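Last touched September 23, 2025. If you grabbed a copy before then, please grab it again, because I fixed a bunch of paint names that had typos in them.

# Felwood Blues

Hi! This is my little collection of blue wall paint notes, typed up from the notebooks I kept while I was (slowly, very slowly) repainting my house in Cusdale. I've been fussy about blue for years, and I got tired of flipping through pages with thumbprints on them, so now it's a CSV and you can have it too.

## What's in the file

There are 166 rows, one per test patch. Each row has:

- `name`: what it says on the can, spelled the way the maker spells it
- `maker`: Jenberg or Rakena, mostly, plus a few store mixes marked `mix`
- `finish`: flat, eggshell, satin or gloss
- `coats`: how many I put on before I was happy or gave up
- `room`: where the patch went
- `morning`, `noon`, `lamp`: my own words for how it looked at each of those times
- `again`: yes, no, or maybe

The `room` column only has 6 values. My house is small!

## How I did the patches

I rolled every patch onto white primer with the same cheap foam roller, let it sit overnight, and wrote my notes the next day. North wall whenever I could manage it. The bathroom has no north wall worth the name, so those rows are on the east side and I put `east` in the notes field.

The light columns are the part I care about most. A blue that looks crisp at noon can go a sad gray under a warm bulb, and a greenish one can turn nearly teal at breakfast. Jenberg's flat blues did this to me over and over. The Rakena satins held steadier, at least on my walls, though they show every single roller mark if you stop halfway across (ask me about the hallway, or please don't).

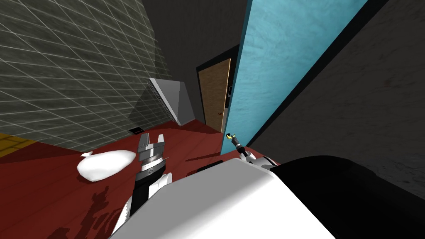

*Blue wall, white and black up front.*

Since people ask what goes with a strong blue, I keep a second column of thoughts in `pairs.csv`. White trim is the easy answer and I'm fine with easy answers. Black is good in small doses, like a lamp base or a picture frame. I like yellow next to blue more than most of my family does, and a bright green cushion got me through one whole winter.

## Stuff to know before you use it

The words in the light columns are mine and they drift. In the early rows I say "chalky" for anything I didn't like. By May I was saying "dusty" for the same thing, and I haven't gone back to merge them. If you're doing anything with the text, treat those two as one word.

There are no color codes. I tried reading hex values off my phone and got a different answer each time I moved my elbow, so I took them all out.

Prices aren't in there either. They were out of date before I finished typing.

## Opening it

Plain CSV, commas, UTF-8, header on the first line. Quotes around anything with a comma in it. If your spreadsheet turns `1/2` in the `coats` column into a date, set that column to text first and import it again. That's a half coat, by the way, for when I ran out of paint.

## Using it

Take it, copy it, print it, tape it inside a cupboard. A mention of Felwood Blues is nice but I won't chase you. If you find a row that's plainly wrong, open an issue with the row number and what you think it should say, and I'll go look at the wall.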